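Number porting at Veltoron: what changes in October

From October, business customers who move to Veltoron can keep their old mobile numbers without sending the paper form. The request is made in the customer portal, and the confirmation arrives by text message to the number which is being moved.

We tested the new process with Gurance, a company with 156 company phones. All lines were moved in one night, and 38 of them needed a second request, in most cases for a wrong account number. Please check this number on your last bill before you start. Prepaid lines have no bill, so for them you must ask your present provider for the code.

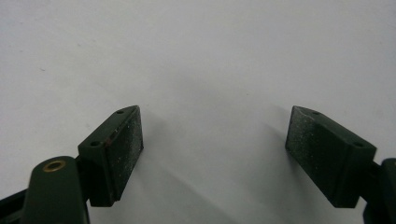

A plain white surface, with dark green fingertips at the lower edge.

Customers with up to 300 lines can make the request by themselves. If you have more, please write to Ratih Tjoa in the business team, and she will agree a suitable night with you. During the change, calls can be interrupted for a short time, also incoming ones. Data usually comes back first.

Contracts which were signed through our partner Ustodwood follow the same rules, but the portal login is different. You find it in the welcome letter, on the second page. The old paper form will be accepted until the end of the month.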